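Teaching a two-armed robot by remote control, from my back bedroom

I've been meaning to write this up for ages, and Farhad Fallahi finally nagged me into it after I'd explained the same thing to him over the phone twice. So, if you've got a simulated robot on your computer and you'd like to show it how to do something by steering it yourself, read on! I'm assuming you've installed Fillus (the simulator I use) and that it opens without shouting at you. Everything else I'll go through.

First, pick a small task. Really small. My first one was "tidy the whole room", and I gave up before teatime. Try something with a clear start and a clear finish, such as reaching one arm out to a piece of furniture and stopping just short of it, or picking one thing up off a desk and putting it down again somewhere else. You can string little tasks together later on.

Next, get your controls sorted. I use a pair of Orkby hand controllers, one for each arm, and they're fine once you've charged them (charge them!). Open the settings, go to Input, and match left to left and right to right. Then wiggle one hand and watch the screen. If the wrong arm moves, swap them over and save the profile under a name you'll remember. Mine is called "rightwayround2", which tells you how the first one went.

Now turn the speed down. The slider starts at the top and I keep mine at 3. It feels like wading through custard for the first few minutes, but slow movements are much easier for the robot to copy, and you'll bump into far fewer things.

Before you record anything, have a practice drive. I like a living room for this, with a telly on a wooden stand, a desk and a chair, as there's plenty to steer around and the gaps are all different sizes. I work one arm at a time to begin with and park the other out in clear space where it can't catch on anything.

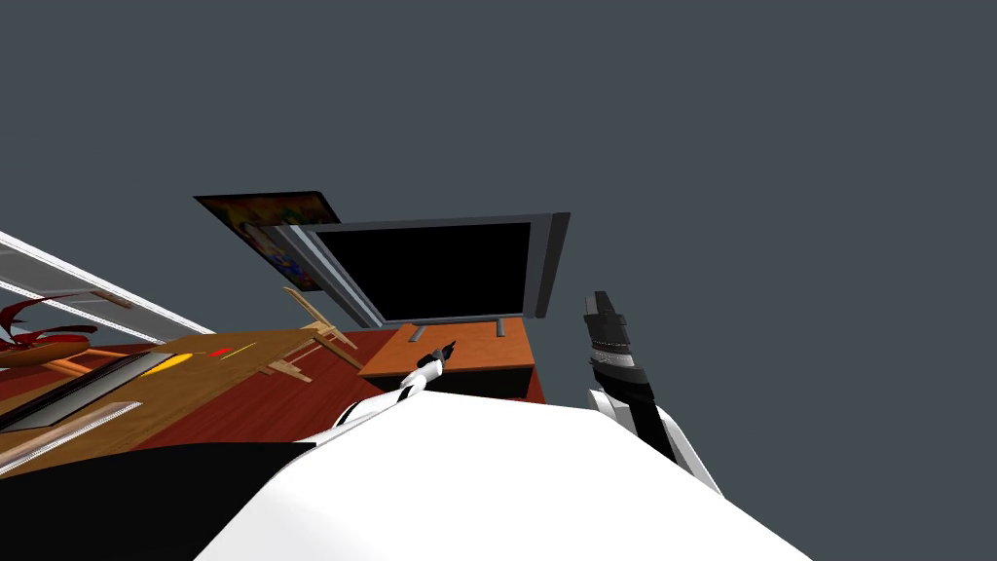 Do I need to use both arms if the task only needs one?
Leave the spare arm still, in the same spot every time. If it drifts about while you're busy with the other one, the robot will learn the drifting as part of the job, and you'll have a devil of a time getting rid of it.

Right, recording. Press the record button, wait a moment, do the task, wait another moment, press stop. Those little pauses matter more than you'd think, as they give you a clean bit at each end to trim. I used to start moving while my thumb was still on the button and every single one of my early demonstrations had a lurch at the beginning.

A few things I do while steering:

Look at the tip of the gripper and the thing you're heading for. The elbow will mostly look after itself, but have a glance at it if you're going past furniture.

Come in from a direction that lets you see the gap. With the view looking down over the robot's shoulders, it's dreadfully hard to judge how far away something is. I switch to the side view for the last bit, then switch back.

If you fluff it, carry on and fix it, so long as the fix is a sensible one. A small wobble that you put right is a useful thing for the robot to see. Knocking the chair over isn't, so bin that one and start again.

Move something between goes. Shift the starting position of the arm a little, or nudge the object along the desk. When I left everything exactly where it was, the robot learnt one path beautifully and was hopeless the minute I changed anything.

How many goes you'll need depends on the task. I recorded 141 for mine, spread over 4 evenings, and threw out 11 of them when I watched them back. Do watch them back! It's dull, and I have the radio on, but you'll spot the odd one where your hand slipped or you forgot to open the gripper.

Once you've got a good pile, export them. Choose Export, then Demonstrations, and tick the box for joint positions as well as the video (it's off to begin with, and I lost an evening to that). I then load the folder into Nikzad, which does the training, and leave it running overnight with the bedroom door shut, because the fan on my machine is loud.

In the morning, load what it's learnt back into Fillus and let the robot try by itself. Keep your hand near the stop button. If it hesitates in one particular place, go and record a few more demonstrations starting from just there, add them to the pile and train again. That fixed most of my trouble.

Rostam Sharifi has asked whether the same recordings would work in Flustska. I haven't tried yet, but I'm hoping to have a go in August and I'll add a note to this page when I have.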